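Filed under: Office life, Small kitchens

Our shared kitchen on the second floor has one microwave for 63 people, so at noon there is always a line. I started to work in Bristgate in August, and in the first week I already learned that the kitchen has its own culture -- and its own poster.

The heading says "Heaters gonna heat" and it made me laugh, because I needed a moment to catch the song. Under it are the safety guidelines for microwave use. I confess I read them only on Monday, while my soup was turning. 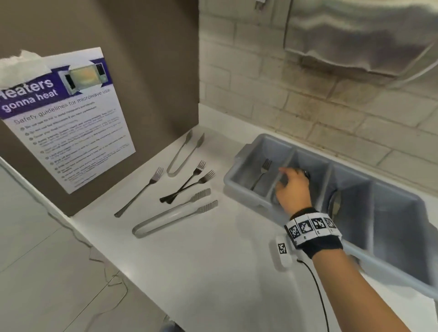 Where do the tongs live?

Forks and tongs always stay on the counter after lunch. Mirela wants a drawer for them, Finn prefers a jar near the sink. I vote for the jar, you see quickly what is missing. Until we decide, I put them back in the tray myself.

Related posts
- My lunch box from Brammont, after 6 months
- Soup for 20 people
- How I label my shelf in the fridge

Contact | Back to top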